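# Plutemero

Classifier and record set for enforcement notices concerning unregistered securities offerings. Maintained by Gunawan.

Current release: September. Format: one JSON object per line, UTF-8. 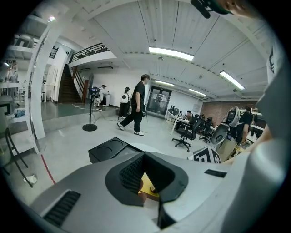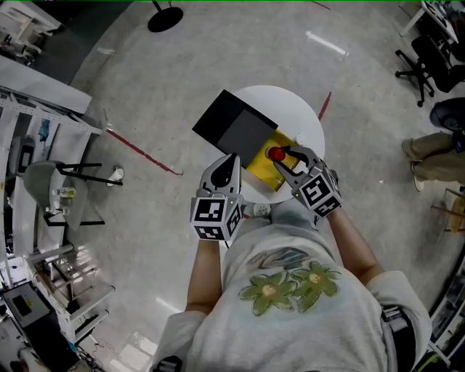

## Contents

The set holds 2000 notices, each labelled with one of 7 offence categories (`offence_code`). Notices were collected from public regulator pages and normalised by the Badum parser. Amounts are stored in cents, in the currency of the original order. No conversion is applied.

Fields:

- `notice_id`: string, unique
- `offence_code`: integer, 1 to 7
- `penalty_cents`: integer or null
- `respondent_type`: `individual`, `firm` or `mixed`
- `body`: full text, names replaced by tokens

## Labelling

Labels were assigned from the operative part of the order only. Allegations later withdrawn are not coded. Where an order covers several offences, the one carrying the largest penalty is used. A cheque fraud count attached to an offering is coded 5.

## Known issues

- About 100 records have a null penalty where the order defers the amount to a later hearing.
- Consent orders and contested orders are not distinguished.
- Grikberg exports before this release truncate `body` at the first form feed. Re-export before training.

## Licence

Research use only. Re-identification of respondents is not authorised.

3 comments
7 shares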